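The Scissors Job

Şengül Kaplan had packed returns at Brondis in Olbridge for nine years when they moved her upstairs to teach the arms. It was May. They gave her a chair with a back to it and told her the pay would stay the same until the summer, when it would be looked at.

The first job was the scissors. You had to get hold of them by the orange handles, lift them and put them down where they were wanted. Then there was the tape, and after the tape the small things that came back loose with no wrapping on.

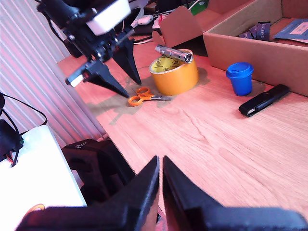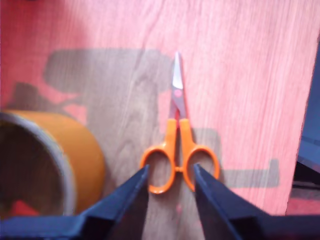
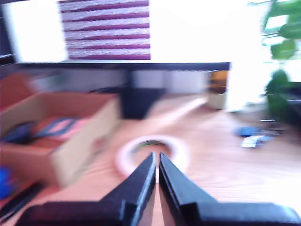
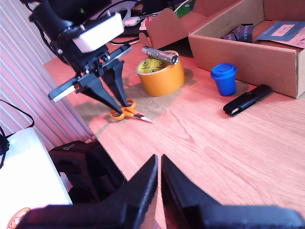
"What happens to the packers when the arms are ready?" she asked on the first morning.

"Some will stay on to watch the arms, and the rest will be offered work at Druvley," said the manager, whose name was Yüksel.

Druvley was two buses away. She wrote it down all the same, on the back of her induction sheet, so that she could tell them downstairs exactly what he had said.

They wanted to know at dinner time. She read it out. Somebody asked what "some" meant and she said he hadn't told her. Somebody else asked what it was like up there, and she said it was quiet and there was a radiator.

The teaching was done by hand. You held a pair of grips and the arm did what you did, a little behind you. She had thought it would be like driving but it was more like helping a child on with a coat. If you hurried, it went wrong. If you stopped to think about your fingers, that went wrong too. The scissors were the worst. They slid flat along the wood, and when you went down for them again they had turned a bit, so whatever you had worked out the time before was no use.

A board on the wall gave the target, which was 50 good ones a shift. On her first day she got five. Yüksel said that was normal. He said the system needed 900 before it could try on its own, and it didn't matter if they were slow as long as they were clean. A clean one was one where you didn't drop anything or go back for a second grab.

"I go back for a second grab all the time downstairs," she said.

"We don't want it learning that."

"It'll need it, though."

He said he would ask. A week later he came back and said she could leave the second grabs in, and they would be marked separately. He didn't say who had decided. After that the number went up quicker, and she stopped going home with her shoulders up round her ears.

What she minded was that she had started to notice her own hands. She had never had to know how she picked up a roll of tape. At home she would be reaching for a cup and she would see herself turn her wrist before she got there, and she would put her hand down and start again. Her daughter asked what she was doing. She said she was getting the cup.

She got to 900 on a wet afternoon with the lights on. Yüksel brought some biscuits up. The next day they let the arm try by itself, with Şengül sitting beside it and her hand near the red button. It went down for the scissors and missed, and they turned on the table. It waited. Then it went down again from the other side, the way she did it, and got them.

"There's your second grab," said Yüksel.

She had expected to feel something about that, one way or the other. Mostly she wanted to know whether it would do the tape as well, and it didn't. It pushed the tape off the table and she had to get down on her knees and fetch it.

The letters came in the summer. Five people were to stay at Olbridge. The rest had Druvley or the money, and most took the money. Şengül was one of the five. Her new title was Handling Lead and it came with a fleece. The pay was looked at and it went up by less than the bus fare would have been.

She went down to the benches on the last day to say goodbye and found it hard to know where to stand. One of the younger women asked her to sign a card, then remembered it was for the ones who were going, and let her sign it anyway. An older man who had shown her the tape gun when she started shook her hand. He asked whether the arms could do the tape yet.

"Not well," she said.

"What are they doing wrong?"

She showed him, with a roll off his bench. He watched, and took it from her, and showed her how he would come at it, lower down and with the thumb side first. She had him do it three times. Then she went back upstairs and tried it on the grips before she forgot.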